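Sakula 拣配记录集 说明文件

版本日期:2019年1月29日
维护:Galtis 现场自动化小组
采集地点:Marna 配件仓,拣配区
配套工具:Kombo(回放、标注、导出)
语言:字段名为英文,备注为中文

概述

Sakula 收录了双臂机器人在 Marna 配件仓拣配区干活的记录,一共 500 条。每条记录对应一次取放:从货架上拿起一件东西,移到料箱那边,放下,或者没放成。和记录一起发布的还有拣配员写的班次备注,我们自己最喜欢的就是这一部分。市面上讲抓取的数据不少,能看到旁边上班的人怎么想、怎么改自己干活方式的,我们找了很久也没找到合用的,所以干脆自己做了一份。

拣配区有 11 位拣配员参与了这个项目,他们同意把备注公开,条件是不出现姓名,也不能从班次反推出是谁。这两条我们都照做了,做法写在后面“隐私”一节。

为什么做这个

配件仓的拣配是一种很碎的活。单子来了,按单子从货架取件,放进料箱,核对,推走。每一步都不难,难的是一天下来弯腰、转身、伸手的次数。仓里最早提出想要机器人的就是拣配员自己,当时的原话写在看板上:“下层的能不能让它拿。”后来项目做着做着,上层的大件也交给机器人了,因为大件形状规整,一拿一个准,反而是下层的小件让我们折腾了很久。

我们想回答的问题有两类。一类是技术上的:什么样的摆放方式让双臂容易下手,换一种手会差多少,什么时候该停下来叫人。另一类是关于工作的:机器人接走一部分取件以后,剩下的时间去了哪里,谁多了什么活,谁少了什么活,哪些事情以前顺手就做了、现在没有人顺手做。

第二类问题没法只靠传感器回答,于是有了班次备注。

目录结构

episodes/ 每条记录一个文件夹,内有视频、关节数据和结果
notes/ 班次备注,按周合并,纯文本
layout/ 货架和料箱的摆放示意,每次调整后更新
tools/ Kombo 的导出脚本和一份最简回放配置
CHANGES 改动记录,从 October 开始写,之前的改动没有留底

记录里的主要字段

task:任务名。tray_to_bin 为大件托盘入箱,small_to_bin 为小件入箱,return_shelf 为放回货架。
arm:本次主要动作由哪只手臂完成,left、right 或 both。
hand_type:末端形式,多指手或夹持器。做对比之前请务必先按这个字段分组,混在一起算出来的结果没有意义。
shelf_level:取件所在的层,upper 或 lower。
outcome:done、dropped、stopped 或 human。最后一个表示由人接手完成。
stop_reason:仅在 outcome 为 stopped 时填写,由当班的人选择,可留空。
note_ref:对应的班次备注段落。不是每条都有。

有几条记录的 arm 和视频对不上,是早期左右写反造成的,已知的都改过来了。如果你又发现了,请告诉我们,我们会很高兴(真的,上一次有人报错之后我们顺带查出了另外一处时间戳问题)。

工位布置

项目一共设了 4 个工位,布置大同小异:黄色货架在侧面,料箱放在地上,机器人的两只手臂都够得到。托盘一类的大件放上层,小件放下层。最初料箱放在桌上,和人用的高度一样,拣配员走过来接手很顺。后来改到地上,机器人的动作空间宽松了,人却要弯腰。这件事在备注里被提了很多次,目前的折中办法是料箱装满后由推车接走,人不用在地上翻找。

机器人干活时,人可以从货架另一侧补货,不要从两臂中间伸手。这条规定写进了新人培训,也贴在每个工位。

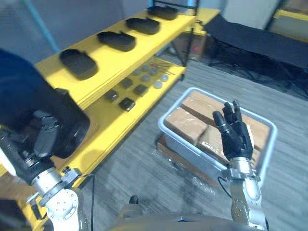 左臂拿着黑色托盘,黄色货架上层还排着四只。
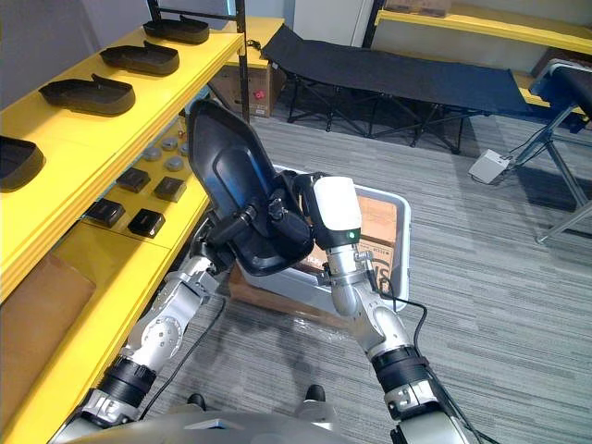 机器人接走取件以后,拣配员还需要留在工位旁边吗?

多数时间不需要一直站着,但要有人在听得到提示音的范围内。机器人停下时,当班的人过来看一眼,决定是重新摆件、让它再试,还是自己拿了放进去。补货、核对单子和处理破损件仍然由人完成,这几项的时间比以前多,班次安排也按这个改过。一位拣配员可以同时照看相邻的两个工位,我们不建议再多,照看得太多时大家会急着点“继续”,停机原因也就懒得填了。

工作发生了什么变化

先说高兴的。弯腰取下层件的次数明显少了,备注里写腰和膝盖的段落从项目中段开始变少,有一段只写了一句“今天下班还有力气买菜”。核对变得更从容,以前取件和核对是同一个人连着做,做到后面容易凭印象打勾,现在核对单独成了一段工作,错件在仓里就能发现,不用等下一道工序退回来。

还有一件我们没料到的事:摆货变成了一门手艺。托盘之间留多宽,边沿朝哪边,小件是散着放还是排开,这些都会影响机器人能不能一次拿起来。最会摆货的几位拣配员现在带着别人摆,layout/ 里的调整大多出自他们的建议,工程师只是把建议画成图。我们在 Kombo 里给摆放调整加了一个专门的入口,提交的人可以看到自己的调整用在了哪些记录里。这个功能做出来的那一周,建议比前面几周加起来还多,太开心了!

再说不那么顺的。

节奏被打断。以前一个人拿着单子从头做到尾,心里有数;现在做着做着要去看一眼停下来的机器人,回来还得想刚才核对到哪一行。我们把提示音分成了两种,急的和不急的,不急的可以等手头这张单子做完再处理。有改善,但没有彻底解决。

聊天少了。取件时两个人在货架两边会说几句话,顺便就把“这批盒子胶带没粘好”之类的消息传开了。取件交给机器人以后,这种消息传得慢。现在交接班时留一小段时间专门说这些,效果看人,有的班说得热闹,有的班站一会儿就散了。

技能评定没跟上。摆货和处理停机都需要经验,可是岗位说明里写的还是取件速度。Marna 那边正在改,改完之前,我们请使用者不要拿这份数据里的任何速度去评价个人。

采集方法

视频来自机器人头部,关节数据由控制器直接写出,两者由 Kombo 对齐。对齐误差在大部分记录里肉眼看不出来,少数记录开头有一小段视频先到,已在 CHANGES 里列出文件夹名。

任务由当班的人在平板上点选开始。我们没有刻意安排困难样本,难的和容易的都按仓里当时的单子来。货架上放什么、放多少,每条都可能不一样,下层小件的排列尤其随意。如果你的方法要求固定数量或固定位置,请先用 layout/ 过滤。

outcome 由两个人分别看视频填写,意见不同的由第三个人看。分歧最多的是 dropped 和 done 之间的情况,例如托盘滑进料箱,位置对了,动作却很难说是放进去的。我们的规则是:离手时托盘已在箱口以内,算 done。你不同意也没关系,视频都在,可以重标。

班次备注没有模板。试过一次模板,大家写得又短又一样,撤掉以后内容马上丰富起来。备注里有错别字和本地说法,保留原样。

适合用来做什么

研究货架到料箱的双臂取放,尤其是大件托盘的取放姿态。
研究停机与人工接手:什么时候停,停了以后人怎么做。
结合备注,讨论自动化进入小型仓库后岗位内容的变化。
给准备上类似设备的仓库做内部培训材料,让当班的人先看看别人那里是什么样子。

不适合用来做什么

估计整个行业的用工变化。一个仓、一种业务,样本太窄。
计算投资回报。记录里没有成本信息,单子的构成也不稳定。
评价或识别个人。
训练需要精细力控的方法。力数据没有采集,这是我们最想在下一版补上的。

隐私

班次备注去掉了姓名、外号、日期和具体时刻,按周合并后打乱段落顺序。提到家里事情的段落,由写的人自己决定留不留。视频里如有人进入画面,人脸和工牌已遮挡,交谈的声音全部去除,没有保留音轨。原始视频在 Galtis 内部保留 360 天,到期删除,参与者可以随时要求提前删除自己出现的部分。

快速开始

先装 Kombo,再打开 tools/ 里的最简配置,把路径指向 episodes/ 即可回放。第一次看建议选 task 为 tray_to_bin、shelf_level 为 upper 的记录,画面清楚,动作完整。看熟了再去看 small_to_bin,那里面有我们最头疼也最着迷的东西。导出时默认不带备注,需要的话把 with_notes 打开。

旧版 Kombo 会把空的 stop_reason 读成 done 的备注,显示出来很奇怪,升级即可。

已知问题

反光。料箱里包着透明胶带的纸盒和表面光亮的托盘会在视频里出现亮斑,基于颜色的分割容易碎成几块。
遮挡。手臂经常挡住正在拿的东西,只看单个视角会漏掉接触瞬间。
类别不均。大件入箱远多于放回货架,做分类时请注意。
备注与记录并非一一对应,有的备注说的是一整天的感受,我们只挂在了当天的第一条上。

使用与署名

研究和教学可自由使用,商用请先写信给维护小组。发表时请写明 Sakula 和版本日期,并请注明备注由 Marna 拣配员撰写,他们很在意这一点,我们也是。

反馈

标注错误、字段建议、读备注之后的想法,都可以通过 Kombo 里的反馈入口发来。技术问题由 Galtis 回复,关于岗位和班次的问题会打印出来放到拣配区的休息桌上,谁愿意回答谁就写几句,回复会慢一些。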